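Toravport (static site generator)
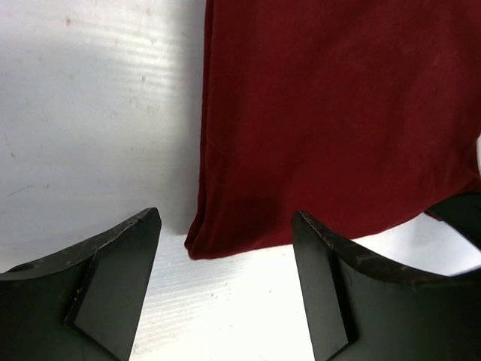
Toravport is a static site generator and theming system for small catalogue and portfolio websites. It reads a directory of plain text content files, applies a set of templates and writes a complete site as HTML, CSS and image files that can be served from any ordinary web host. It is released under a permissive open source licence and runs from the command line on Linux, macOS and Windows.

History

Toravport began as an internal build script at Wollelstead, a web design studio that maintained product catalogues for small manufacturers and craft retailers. The script replaced a database-backed content management system whose plugins had become difficult to keep patched. It was later separated from the studio's client work, given a configuration format of its own and published as a standalone program.

Version 2 introduced the present template language and broke compatibility with earlier themes. A conversion tool was supplied, although it did not handle nested loops and many themes were rewritten by hand. Version 3 replaced the single-pass build with a dependency graph, so that only pages affected by a change are regenerated.

Architecture

A Toravport project consists of a content directory, a theme directory and one configuration file. Content files carry a header block of key and value pairs followed by body text. Keys may be declared as text, number, date, list or reference. A reference points to another content file and is resolved before any template is evaluated; an unresolved reference stops the build with an error unless strict mode has been turned off.

The build proceeds in stages. The parser reads all content files and assembles the index. The resolver links references and orders pages by dependency. The renderer evaluates templates, and the writer compares each result with the file already on disk, leaving identical files untouched. This last behaviour was designed for hosts that synchronize by modification time.

Paginated listings default to 60 items per page. The limit can be changed for the whole site or for a single section. File names generated from titles are truncated at 127 characters, and where two titles produce the same name a numeric suffix is added to the later one in index order.

Themes

A theme contains templates, style sheets and a manifest listing the colour, font and layout settings available to the site owner. Settings are compiled into the style sheet at build time, so no script is required in the browser to apply them. Themes may inherit from a parent, in which case any template missing from the child is taken from the parent. Inheritance is limited to one level.

Two themes are distributed with the program. Wongate, the default, uses a single column with a collapsible navigation menu and is intended for text-heavy sites. Ghaffari provides a grid layout for image collections, with a fixed aspect ratio for thumbnails and an optional caption line. Both support right-to-left scripts and include a print style sheet. Ghaffari was originally a child of Wongate but became independent when its grid code was rewritten, and some of its setting names still follow the older convention.

Image handling

Images placed beside a content file are resized to the widths listed in the theme manifest. Derived files are cached under a hash of the source image and the requested dimensions. Embedded colour profiles are converted to sRGB by default. Location metadata is removed from derived files, while the originals are neither altered nor copied to the output unless the site owner requests it. Vector images are passed through unchanged.

Extensions

Extensions are separate executables that receive the page index on standard input and return a modified index on standard output. They may be written in any language. The interface has no access to the rendering stage, and an extension therefore cannot alter finished HTML. Requests for a post-render hook have been declined by the maintainers on the grounds that it would defeat incremental builds.

Limitations

Toravport has no built-in search, comment system or form handling, and sites needing these features generally rely on external services. Memory use rises with the size of the index, which is held in full for the duration of the build. The preview server does not support HTTPS and is not intended for production use. Multilingual sites are possible through parallel content directories, but translated pages must be linked to one another manually with reference keys.

See also

Static web page
Template processor
Web content management system
Responsive web design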